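The Vodthorpe Small Group Kit

Every fall another publisher promises that a box will fix your small groups. We stock the Vodthorpe kit and think parts of it are good, so read this before you order.

You get a leader's book, 13 study guides and a DVD with 13 short talks on the parables.
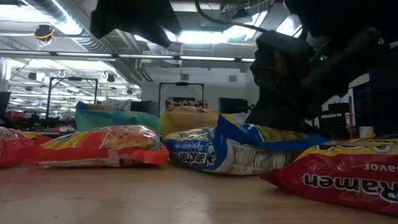 Noodle packs on the table.

The guides are the best part. The questions are plain and leave room for someone to disagree. The talks are weaker. Most run too long, and the one on the lost sheep says almost nothing the guide hasn't said already.
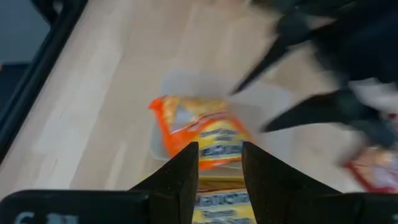
Tabletop with wood grain.

Vodthorpe claims that groups using the kit "double in a season." We asked how they measured that and got a brochure back. Please don't buy it for that.
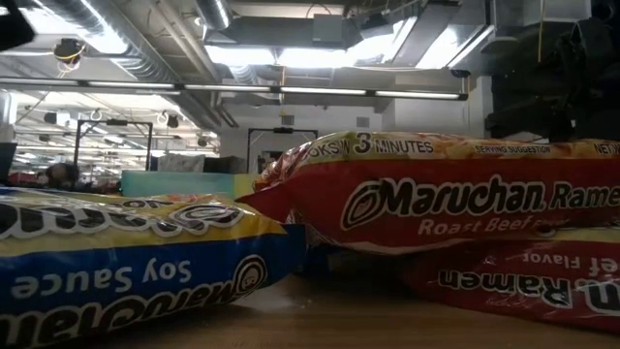
Illora, 16 April 2018

Tiina Riihimäki used the kit with her Tuesday-free, no-homework group through March. She dropped the DVD after 3 sessions and kept the guides to the end. Her sister Anneli liked the talks better, so opinions differ even in one family.

The cheaper Ranent set has the same number of sessions but skips the leader's book.
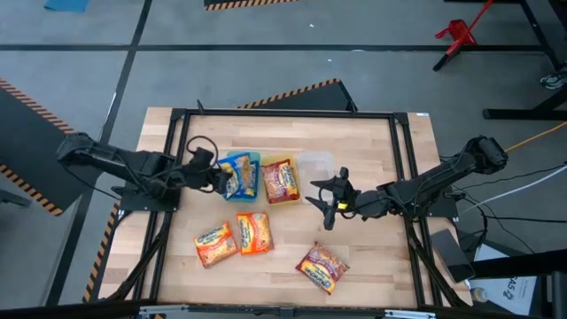
If your leader has done this before, that may be all you need. New leaders should have the book, mainly for the 2 chapters on prayer and on people who talk too much.

Extra guides are sold singly. Opened DVDs can't be returned.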